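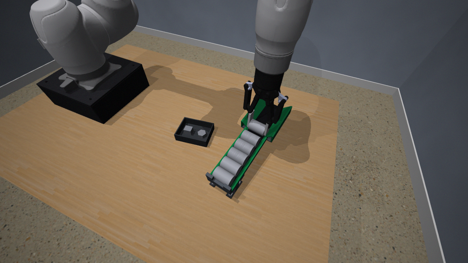 Pale wood with a fine, plank-like grain.

How to oil a wooden worktop

Oiling is one of my favourite jobs in the whole house. You wipe on a bit of oil, the grain wakes up, and a tired old surface suddenly looks loved again! If you can butter toast you can do this, and it only takes a weekend with plenty of tea breaks in between.

What you'll need

A tin of clear worktop oil (1000 ml does our kitchen in Drostdale with plenty left for next year)
Sandpaper, medium and fine
A sanding block
Lint-free cotton cloths -- old pillowcases are perfect
Washing-up liquid and warm water
A bowl of water for the used cloths

Getting ready

Clear everything off and wash the wood with a well wrung-out cloth and a drop of washing-up liquid. Get right into the corners and along the back, where crumbs and grease like to hide. Leave it overnight to dry. I know it's tempting to crack on, but oil won't soak into damp wood and you'll end up with cloudy patches.

Next day, sand with the medium paper, always along the grain. Rings from mugs usually lift at this stage. Black marks near the sink are more stubborn, so give them a few extra strokes and feather outwards so you don't leave a dip. Then go over the lot with the fine paper until it feels silky (this bit is so satisfying), hoover up the dust and wipe with a barely damp cloth.

Putting the oil on

Open a window. Stir the tin well, pour a small puddle on to the wood and spread it with a folded cloth, working along the grain. You want a thin, even film. Wait 15 to 20 minutes, or whatever your tin says, then wipe off everything that hasn't soaked in. Crouch down and look across the surface towards the light; any shiny streaks need another wipe.

Let it dry for as long as the tin asks, then do it again. I give bare wood 3 coats, with a very light rub of fine paper before the last one. End grain drinks oil like mad, so the cut ends and the edge round the sink get an extra helping.

Please be careful with the cloths. Oily rags can heat up and catch fire by themselves if they're left scrunched in a bin. Soak them in the bowl of water, then lay them out flat outdoors to dry before you throw them away.

Keeping it nice

Go gently for the first week: no wet tea towels left lying about, no hot pans. After that, flick a few drops of water on the surface now and then. If they bead up, all's well. If they sink in and leave a dark spot, it's time for a fresh coat. Mine gets one every November, and the bit by the kettle usually wants another in spring.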